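Buscamos participantes para el panel ciudadano de Loureiro

¿Te interesa saber cómo se toman las decisiones públicas en tu municipio? En junio arranca en Loureiro un panel sobre transparencia y presupuesto municipal, coordinado por la asociación Huver, y quedan 16 plazas por cubrir. ¡Nos encantaría contar contigo!

Serán 6 sesiones de tarde, de dos horas cada una, en el centro cívico Rana. Leeremos las cuentas del ayuntamiento, hablaremos con personal técnico y redactaremos propuestas que se presentarán al pleno — con debate abierto al público.

Puede apuntarse cualquier persona empadronada mayor de edad. La edición anterior recibió más de 619 aportaciones vecinales y queremos seguir por ahí.
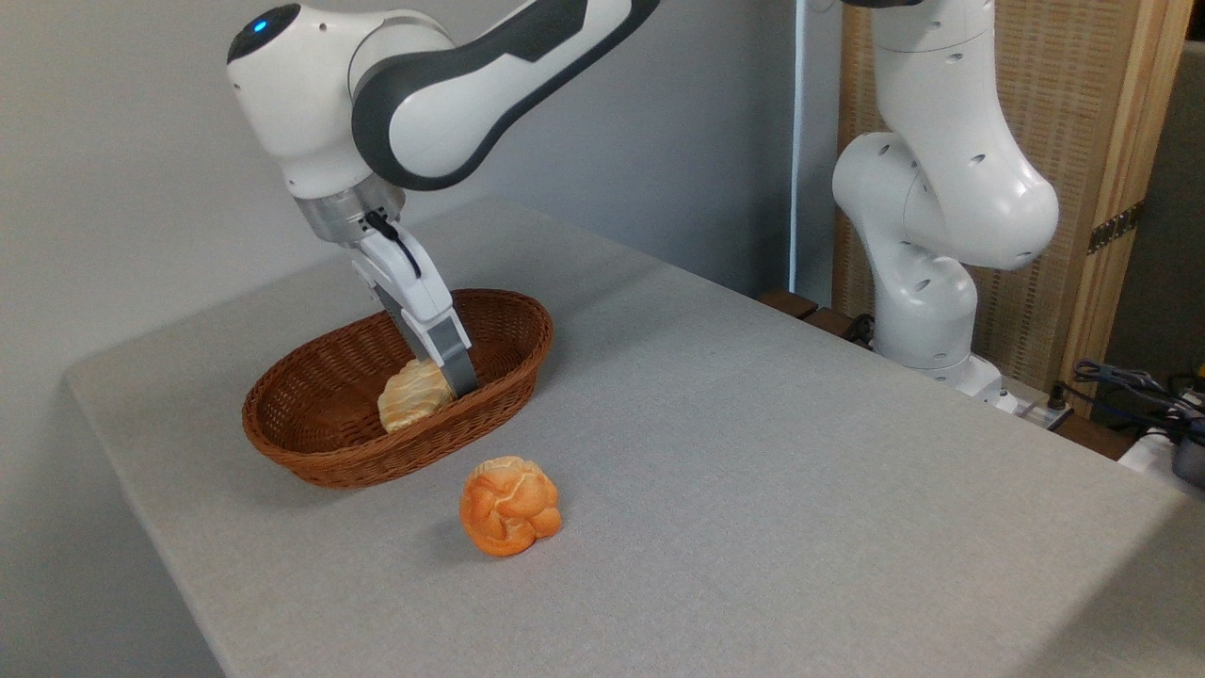 ¿Hace falta experiencia en política o en administración?

Basta con tener ganas de escuchar y de preguntar; la documentación se entrega en la primera sesión.

Inscripciones en el mostrador del centro cívico, hasta las 20:00.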